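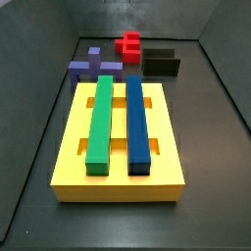
The puzzle pieces between two recordings, with the green and blue bars lying across the slots in the yellow board.

How I record puzzle demonstrations for a learning system

I've had a few emails asking how I collect the examples for my puzzle policy, so I'm writing the whole routine down in one go. My setup is a gray box with walls, a fixed camera and a handful of printed pieces I call the Pilness set. You can follow along with any blocks you've got lying around, as long as they fit your gripper!

Before you start

You need a camera that will not move, an arm you can drive by hand, and a disk with more room than you think. My recorder is a little script called Graltomance that starts and stops with a foot pedal. It writes one folder per episode, with the video, the joint positions and a text file for notes. I wrote it in March and have been patching it ever since, so expect rough edges if you ask me for a copy.

Bolt the camera down first. Mine was on a clamp for the first batch and it sagged a tiny bit every evening, and I ended up throwing out 600 episodes. (I still have them. I can't bring myself to delete them.)

Step 1: Write the task as one sentence

Mine was "lay the green bar across both slots." If you need an "and then" to finish the sentence, split it into two tasks and record them separately. Heather Partington, who trains the model on her machine, reads these sentences straight into the label column, so I keep the wording exactly the same every time. One week I typed "beam" in place of "bar" and she sent me a very long message.

Step 2: Set up a start position

This is where I spend most of my time. Move the board, swap the bars left and right, turn the loose pieces, put something in front that was at the back last time. Leave the pieces you're not using in the box too. The model has to learn to ignore them, and it can't do that if it never sees them.

My mistake early on was being tidy. I kept putting everything back in a nice row, and the policy learned that row beautifully and then fell apart when a piece was turned sideways. Now I keep a printed sheet of start positions and work down it, and after every tenth one I just drop things in wherever my hand lands.

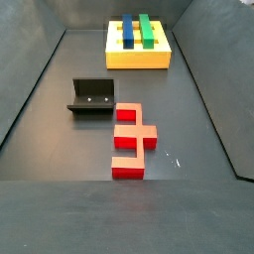 Take your hand and the arm out of view and let the camera grab a still before you press the pedal. I use these stills to check how varied my starts are. Flip through a batch quickly, and if the pieces hardly seem to jump around, you've been lazy (I usually have).

Step 3: Record

Press the pedal, do the task at an even speed, let go, back the arm away, press again. Don't stop to think in the middle – the pauses go into the data too, and you'll get an arm that hesitates in the same spot. If you fumble a grasp and recover, keep it. If you drop the piece outside the box, stop and mark the episode "bad" in the notes file.

I do short sessions. After an hour my driving gets sloppy and I can see it in the joint plots.

Step 4: Check before you copy

Play back the first and last second of every episode. You're looking for three things: the right sentence in the notes, a clear start still, and an end where the gripper has let go. Digby Cartwright wrote me a viewer called Lorkthorpe that puts both ends side by side, and it's saved me a lot of clicking.

My target for this task was 2000 episodes. When I'd checked everything I had 1063 good ones, so I trained on those first to see where it struggled, and that told me which starts to record more of. I'd do it that way again – train early, even if the result is ugly.

Step 5: Hold some back

Put one folder in twenty aside and don't train on it. Pick them at random, and do it before you've watched any of them closely.

Next I'm going to try the same routine with the branching pieces, which are much more annoying to grip. Posted December 22, 2019, and I'll add my start position sheet to this page once I've fixed the typos in it.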